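Vuvus Hardware & Home > Our Store > About Us

Shop Paint Desk Key Cutting Tool Library About Us Contact

About Vuvus Hardware & Home

Vuvus is a family hardware store on the main street of Petchrat. We sell paint, screws, garden hose, door locks, light bulbs and most of the other things a house asks for when it is already late in the afternoon. The shop has been in the same building from the first day, but the building has grown with us, and so has the family.

We came to this country with one small child and a great deal of paperwork. In our old country we had worked in a store that sold parts for water pumps, so we knew how to listen when a customer describes a noise. The first shop in Petchrat was 200 square feet, with one counter and one window. In winter the customers stood very close together and talked to each other, and we think this is how we learned to speak English as our neighbours speak it. Some of our mistakes from that time are still repeated to us in a friendly way.

Later the bakery next door moved to a bigger place and we took the wall down between us. The floor of the old bakery is a little lower than ours, so please take care of the step beside the paint desk. We have painted it yellow three times.

What we do

The largest part of our work is paint. We mix colours at the counter and we keep a card for every customer who wishes it, with the colour, the room and the finish. When you come back after some years with one scratched wall, we can look in the box of cards. At this moment the box has 1,174 cards in it. A few are for houses that have been sold to new owners, and the new owners are often surprised that we know the colour of their hallway.

We also cut keys, repair window screens, sharpen garden shears and change the cord on old lamps. Screens need one week, and in spring two weeks. We do not repair small engines, but we can tell you who in the district does it well.

The tool library

Many people need a tool only once in a year. For them we began the Likura Tool Library, named after the street where our first apartment was. You pay one time each season and you can borrow hand tools, ladders, clamps and a wallpaper steamer. A tool may stay with you for 6 days. If your work becomes longer than you planned, call us and we will write a new date, unless another person is waiting.

The library began with our own tools and with those that customers brought when they moved into smaller homes. We accept such gifts gladly when the tool is complete and safe. Please clean rollers, scrapers and brushes before you return them. The ladders are popular in July, so it is wise to reserve one early.
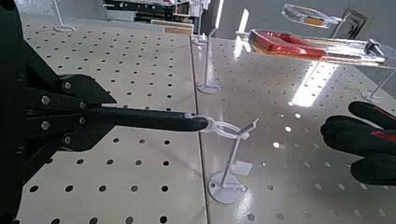
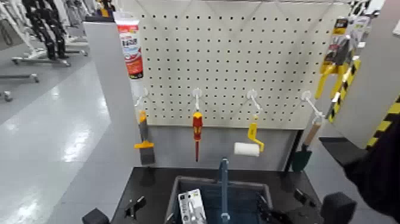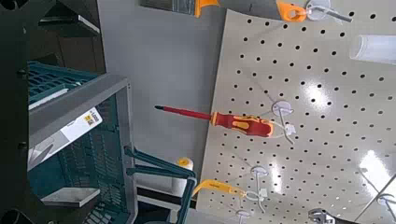
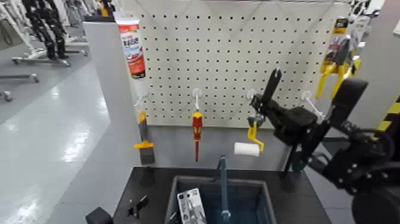

Borrowers receive with each tool a small card where we wrote how to use it. The cards are short. We wrote them ourselves and a teacher at the high school corrected them, and afterwards some customers told us they liked the first version more. If you prefer to be shown in person, come in the morning on a weekday, when the store is quiet and we have time to stand with you at the bench.

Saturday mornings

From October until March we hold a repair morning on the first Saturday of the month. Bring a chair that moves too much, a drawer that does not close, or a tap that drips. We show how to do the repair and you do it with your own hands. There is coffee. Children are welcome if they stay with an adult near the saws. It is free, and you pay only for the parts.

Our suppliers

We buy from Canadian makers when we can find them and when the price is fair to a customer. Our brushes and our linseed soap come from Peltero, a small workshop two hours north of us, and we have sold their brushes for so long that we can say which of them loses hair in the first year and which does not. We stopped selling the one that does. Bird seed comes from a farm outside the town, in paper bags, and it arrives on Thursdays if the road is good.

We are asked sometimes why we do not sell everything that the large stores have. The answer is space, and also that we wish to know each thing on the shelf before we put our name on the receipt. If we do not have an item, we can usually order it, and we will call you when it comes — please leave a number where you really answer.

The store and the town

Petchrat has 2,000 people in winter and more when the cottages open. We sponsor the skating club and we lend folding tables for the fall supper at the community hall. When the river was high and the lower road was closed, we kept the store open in the night so that people could get pumps and sandbags, and we wrote everything in a notebook to be paid later. It was all paid.

Our two daughters now work in the store. The older one orders the stock and looks after the tool library, and the younger one made this website and asked us to write the words ourselves. We hope that they are clear.

Visiting us

We are open Monday to Saturday, and closed on Sunday and on holidays. Parking is behind the building, where the door is wide enough for a cart and has no step. If you need help to carry something to your car, ring the bell at the back counter and wait a moment.

Page updated Tuesday, December 14, 2021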